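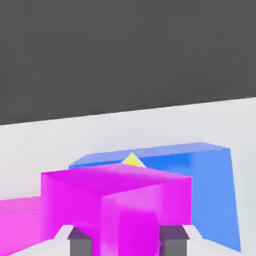

Why did our quote request form stop sending leads after we added the second service area page?

The form on the new page was copied from the first one, and the copy kept the old form ID. When two forms share an ID, Flereck saves the visitor's details but skips the email to your office. Give the copy its own ID, save, publish, and the emails start again. The leads you missed are all still in the Held folder!

Ticket history

Opened by: Stamatia Christodoulou, office manager, Moreira Gutter & Window Cleaning
Handled by: Nima Ansari, site support
Status: Solved

Stamatia, 8:40 am
Hi team! We love the new pages, and the one for the north side is already showing up when I search for us. But the phone is the only thing bringing in work right now. We normally get 6 quote requests by lunch in March and today I have none. I filled out the form myself and got the thank-you message, then nothing in the inbox. I checked spam too.

Nima, 8:55 am
Good morning Stamatia, and great call testing it yourself, that saves us a whole step. Could you tell me which page you tested from, and whether anyone edited the forms lately? I'm pulling up the mail log on my side while you look.

Stamatia, 9:10 am
North side page. Rafail built it yesterday afternoon by duplicating the south side one. He changed the headline, the town names and the phone number, and I don't think he touched the form at all. I just tried the south side page as well and that one isn't sending either.

Nima, 9:25 am
Perfect, that narrows it down nicely. What I've checked so far:

Mail log: no failures. The last message to your office went out at 3:15 pm yesterday.
Inbox rules: not involved, the messages never left us.
Bruda spam filter: on, nothing blocked.
Form IDs: both pages are using 195.

The last one is our culprit. Flereck sees two live forms with one ID and holds the mail from both, so the south side page went quiet the moment the north side page was published.

Steps for you or Rafail (I'm happy to do it if you'd like, just say so):

1. Open the north side page in the editor and click the form.
2. Choose Form settings, then Advanced.
3. Press New ID. It will pick a free number by itself.
4. Save and publish.
5. Send a test from each page.

Please leave the south side form alone - your ad tracking is tied to that number.

Rafail Economou, 9:50 am
Rafail here. Done, and the new ID is 300. The north side test came through in under a minute! The south side test hasn't shown up yet though.

Nima, 10:05 am
So close! The south side page is still being served from the cache. Go to Site tools, Clear cache, and tick the box for forms as well as pages. That box is off by default and it catches a lot of people.

Rafail, 10:15 am
That was it. Both tests are in. Where do we find the ones from this morning?

Nima, 10:20 am
Leads, then the Held tab. I see 4 real requests in there plus Stamatia's two tests. Select the real ones and press Release, and they'll go to your inbox with the original times on them. I'd call those people first, they're still warm.

Stamatia, 11:30 am
Released and called! Two are booked already and one wants a price for the whole building. Thank you both, this was so much quicker than I expected. You can close it.

Internal note, Nima
Passed to Thodoris Politis on the editor team, with a request that Duplicate page assign a new form ID on its own, or at least show a warning before publishing. He likes the idea and has added it to the list. Help article on copying landing pages updated with the cache step.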